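Do the Small Chore First

I used to save the small jobs for Sunday night, and by then I had no interest in doing any of them.
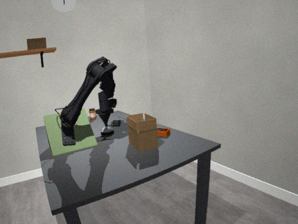
Most advice on habits says to start with the hardest task of the day. I tried that for 2 months and mostly sat there dreading it. My friend Mitra Kordestani starts with something that takes 6 minutes, and I now think she has it right. Clear one surface. A plain dark gray table with a green board near one edge is enough of a work area for most of us, and a pile of mail on it makes starting harder. Once the mail is gone I usually keep going. Some days I don't, and the mail is still done.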